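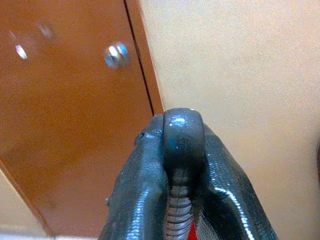 7.4 Loss of grip caused by worn finger covers

This fault is the most frequent reason that the Clindance gripper drops a part during the lift. The finger covers become damaged first at the tip, where the pressure is highest. On the left finger there is a small torn patch on the upper edge, close to the rounded tip, while the fingers are closed on a part with a round cap and a ribbed section under it. A cover with such damage must be changed, also when the part is still held.

CAUTION: Do not put your hand between the fingers while the arm has power. The fingers can close without warning after a grip fault.

Before you start, place a soft mat under the gripper. You need one pair of new covers and the 2 mm key.

1. Press Stop on the Ellery control box and wait until the lamp is off.
2. Support the part with one hand from below. Turn the release screw slowly until the part is free.
3. Switch off the main power and lock the switch.
4. Pull both old covers off, from the base to the tip.
5. Clean the metal with a dry cloth. Do not use oil or Purer spray – it makes the new covers slide.
6. Push the new covers on until they touch the stop ring.
7. Switch on the power and run the grip test for 20 cycles with an empty gripper.

Note: Always change the covers in pairs. Check them every 1000 cycles and replace them at 3000 cycles, even if you see no damage.

If error "Grip lost" comes back after the change, do not increase the force. Write down the cycle number and contact Declan Tomoana at Dresdale service.

Section revised April 8, 2025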